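Meresside Fitness Hall: Inspection Checklist for Head-Camera Task Recording

Checklist revision 16
Inspection date: September 2, 2023
Inspector: Alina Enache
Site contact: Yeison Tello
Recording lead: Baptiste Texier
Project: Proldale (demonstration data for general-purpose manipulation robots)

Scope

The checklist covers first-person recording of cleaning and tidying tasks in a working gym. The recordings are used to train robot control policies, so the rules below deal with two things: the safety of the people doing the task, and the fitness of the material for training. Items are marked OK, OK WITH COMMENT, ACTION or N/A. An ACTION item must be closed before the next block of recording starts.

Section A. Area and floor

A1. Work area agreed with site contact. OK

A2. Walking routes open, no trailing cables from recording equipment. OK

A3. Floor surface even at all work positions. OK WITH COMMENT
Comment: Raised ledge strip along the wall base. Operators step parallel to it while carrying. Add to the site briefing.

A4. Props stay within the marked task zone between takes. ACTION
Comment: The task list gives a start layout but no place for props not in use. Flat items on the floor are a slip hazard when the operator is looking at the hands. Texier to add a holding position for every prop on the list.

A5. Lighting adequate for hand tracking. OK

Section B. Lifting and moving objects

B1. Operator has read the lifting note before any take with a large object. OK

B2. Top surface cleared before an object is lifted or turned. OK WITH COMMENT
Comment: The written task must say whether small items on top are to be removed first or carried along. Task 12 says neither. Operators were solving it in different ways, and a policy trained on both will not learn a dependable order. Wording proposed: "Remove all items from the top face. Place them on the floor to the left. Then grip."

B3. Both hands visible to the camera before contact. OK

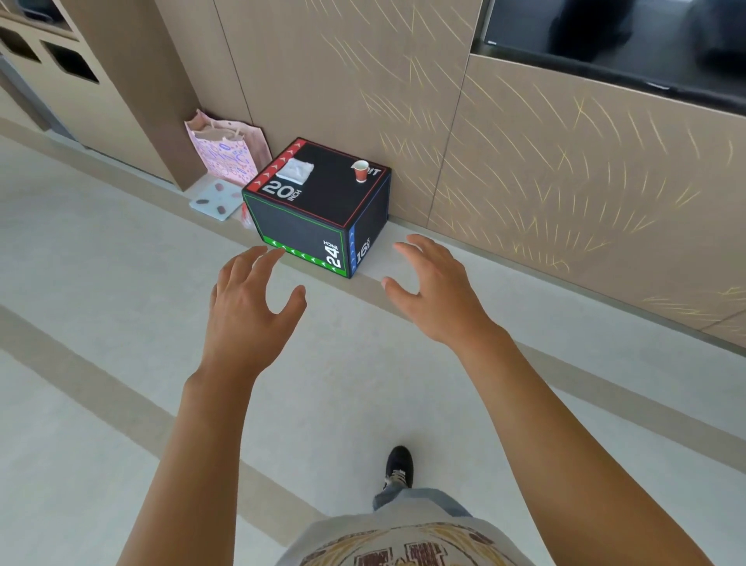 Item B3. Hands open at the jump box before grip. Towel and paper cup on the top face, see B2.

B4. Grip on side faces, no lifting by a printed cover or seam. OK

B5. Foot position. OK WITH COMMENT
Comment: Feet should be set before the reach begins. Where the operator has to look down to place the feet, take the look first and then start the take. A late glance down removes the hands from view and the segment has to be cut.

B6. Object orientation logged. ACTION
Comment: The jump box has a different height on each orientation, and the log sheet has one field called "box." Record the height label on the face that is up at the start and the one that is up at the end. Chevalier to change the sheet.

Section C. Powered equipment

C1. Treadmills isolated at the plug before wiping, plug in view of the second person. ACTION
Comment: Isolation is done by the site, and the site log confirms it for the morning block. No entry for the afternoon block. Removing the safety key is not isolation and must not be accepted in its place. Tello to sign per block from now on. No treadmill task until the entry is made.

C2. Safety key and cord kept clear of the cloth path. OK
Comment: If a task requires the cord to be moved, write it as a separate step.

C3. Cloth only, no spray applied directly to the console, housing or deck. OK

C4. Fingers kept out of the gap between belt and side rail. OK WITH COMMENT
Comment: The second hand tends to follow the cloth and settle on the rail. Acceptable on an isolated machine. It is poor material for a robot that will later work near machines in service, because the motion will be copied along with everything else. Ask operators to rest the second hand on an outer surface or leave it free.

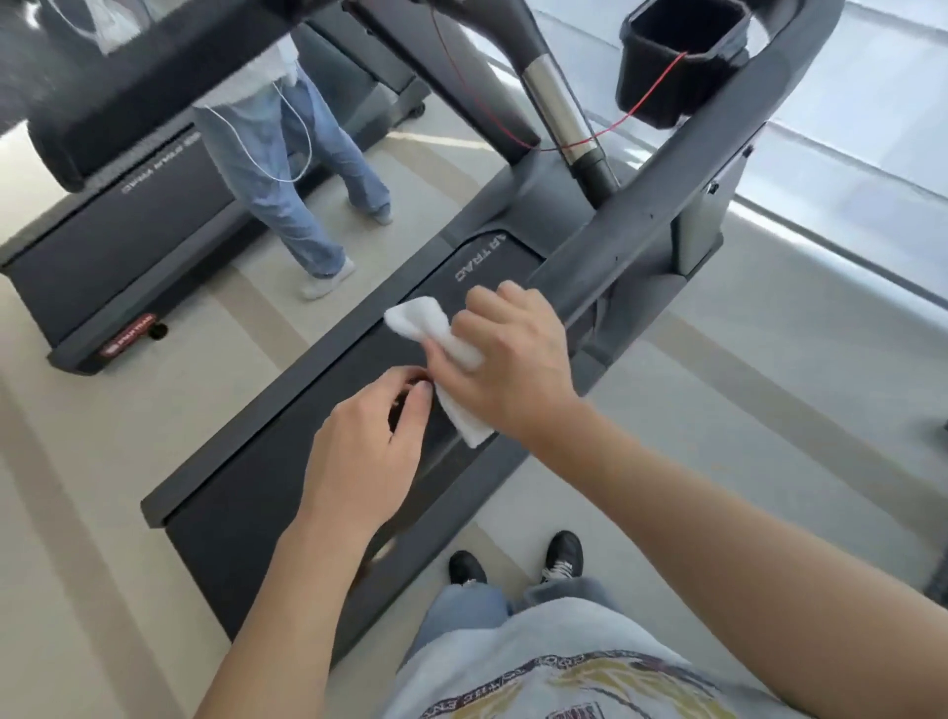 C5. Wiping direction consistent within a task. OK
Comment: Front to rear along the side rail, then the handrail, then the console post. Le Goff asked whether direction matters for training. It does not matter much for one take. Over a full set it affects how many segments can be pooled.

C6. Second person position. OK WITH COMMENT
Comment: Standing between two machines is allowed only when both are isolated. C1 therefore applies to the neighboring machine as well as the one being cleaned. The form has space for one machine number. Write both.

C7. Second person does not assist during a take. OK
Comment: Verbal stop only. If a hand other than the operator's enters the work, the take is marked "assisted" and kept separate.

Section D. Wearable equipment

D1. Head mount secure, checked by nodding and turning before the first take. OK

D2. Battery pack temperature checked at each changeover. OK WITH COMMENT
Comment: Check is done but not written down. Add a column.

D3. Continuous wear limited to the period in the Fomance mounting guide, then a break with the mount off. OK

D4. Loose clothing, cords and jewelry. ACTION
Comment: The rule now covers operators. Extend it to the second person, who stands just as close to the equipment. Earphone cords are not to be worn in the task zone by anyone. The second person also has to be able to hear the operator.

D5. Closed shoes with laces tied. OK

Section E. People and consent

E1. Signed consent held for every operator and second person. OK

E2. Notice posted at the entrance during recording. OK

E3. Reflective surfaces considered. OK WITH COMMENT
Comment: The wall screen can pick up faint reflections. Review footage facing it before release. Blur is applied at the Rey office, not on site.

E4. Members of the public kept out of the task zone. OK

Section F. Data handling

F1. Segment count matches log. OK
Comment: 3239 segments on the drive, 3239 in the log. Of these, 68 are marked for review, most under B5.

F2. Stops and aborted takes retained. OK WITH COMMENT
Comment: Retained but stored with the rejected material. An aborted take with a clear reason is useful for the safety set. Move to a separate folder and name the reason.

F3. Failed grips labeled as failed. OK

Open actions

A4, holding positions for props: Texier
B6, orientation fields on log sheet: Chevalier
C1, isolation signature per block: Tello
D4, clothing and cord rule extended: Enache

Result: recording may continue on floor tasks once A4, B6 and D4 are closed. Treadmill tasks are on hold until C1 is closed as well. Follow-up inspection in October, same sections, with Section C done first.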